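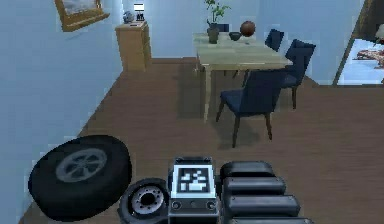

Tyre and rim, lying flat on a wooden floor.

Monday, late evening

I drove to Brillargate today with Ye-seo beside me and I did not stall the car even once. I write this first so that I will find it quickly when I look in this diary again. The second thing is less nice. On the way back I went over the kerb outside the chemist in Prukbridge and the front left tyre made a sound that I felt in my teeth.

We stopped in the next street and Ye-seo got out to look. She put her hand on the side of the tyre and walked all the way along the car, also the side that had not touched anything, and then she said that it was fine and that I should breathe. I asked how she could know. She answered that if it was not fine we would find out before the bridge. I did not like this answer very much.

I am forty-six and this is my second try at learning to drive. The first was in my own country when I was nineteen, with my uncle Evaristo Galindo, in a delivery van that had no mirror on the right. He shouted at every corner. After three Sundays he told my mother that I was a person for buses, and I believed him for a very long time. In a city you can believe such a thing and it costs you nothing. In Prukbridge there are two buses a day, and in the school holidays there is one.

I keep a small list of what I must still learn. At the top is the hill start. Then roundabouts with two lanes, reversing around a corner, and what to do when a truck is close behind me and I am already at the limit. Ye-seo says for the last one I should do nothing at all, only keep going and leave the truck driver to his feelings. I wrote "do nothing" next to it but I have not crossed it out yet.

The road to Brillargate is 100 for most of the way. I had never driven at 100. For the first kilometres I stayed at 80 and there was a line of cars behind me, and my neck got hot. Then came the overtaking lane and they all went past, one after the other, and a woman in a white ute waved to me. I think it was a friendly wave. Elvia says that people here lift one finger from the steering wheel and it is a greeting, so I have started to do it too, but my finger comes up too late and I greet the empty road.

In Brillargate we had coffee at Contreras, at the table near the door, so that I could look at how I had parked. It was not beautiful but it was between the lines. Ye-seo had the almond thing and I had toast because my stomach was still driving. She told me that she failed her own test two times when she came here, the second time because she stopped for a dog. The dog was on the footpath and on a lead. She laughed so much telling it that the man at the other table turned around.

We talked also about words. I collect the ones which are different from what I learned in my English course: ute, servo, rego, bonnet, give way. My book said "yield" and for months I looked at the signs and thought they were asking me for something personal. Ye-seo has the same problem with "hook turn", which she can do perfectly but cannot explain. She drew it for me on the napkin. I have put the napkin in the back of this diary and I still don't understand it.

I now have 67 hours in my logbook. At my age I do not need to have any hours and I could book the test tomorrow, but I decided in the winter that I would write them down as the young ones do. Aurelio thinks this is funny. He says I am the only person in the district who fills in the column for weather when it is not required. Today I wrote "dry, some wind" and in the column for remarks I wrote "kerb".

When I came home I told Aurelio and Elvia about it over the fence, because their gate was open and I could not wait. Aurelio came with a torch although it was still light and went down on one knee at the front wheel. He found a mark on the rubber, grey and as long as my thumb. He pressed it and made the face that he makes for tomatoes at the supermarket. His opinion is that it is only a scratch. But he wants me to go past Wundisell this week and ask them to look at the inside wall, since a tyre can have a bruise which you don't see. I had not known that they can bruise. I liked him for using this word.

He also asked when I last checked the pressure in the spare. I said, what spare. So we took everything out of the boot: the blanket, the two bags for the charity shop that I have been driving around with since autumn, the umbrella without a handle. Under the floor was the spare, and in the middle of it a jack, still in its plastic. Elvia brought lemonade and sat on the step and read to us from the owner's manual, with a voice like the news. The spare needed air. It is also narrower than the others and one must not go over 80 with it, so in fact it would suit me.

Aurelio offered to teach me to change a wheel on Saturday morning. He says it takes him 10 minutes and that I should plan for 40. I said yes before I could think. I will wear the old trousers.

After dinner I telephoned Isauro Bautista, who was in my class at school and who has driven taxis since we were twenty. I had wanted to tell only the good part. I told him the kerb too, and he was silent, and then he said that last month he had reversed into his own garage door. He has not told his wife how it happened. She believes it was the wind.

My hands are still a little stiff from holding the wheel. Ye-seo says I hold it as if somebody wants to take it away.

To do: ring Wundisell before nine. Take the bags to the charity shop. Give Elvia her jug back. Ask Ye-seo if she can come on Thursday, and if we can do the hill behind the hospital when the children are still in school and there are not so many cars.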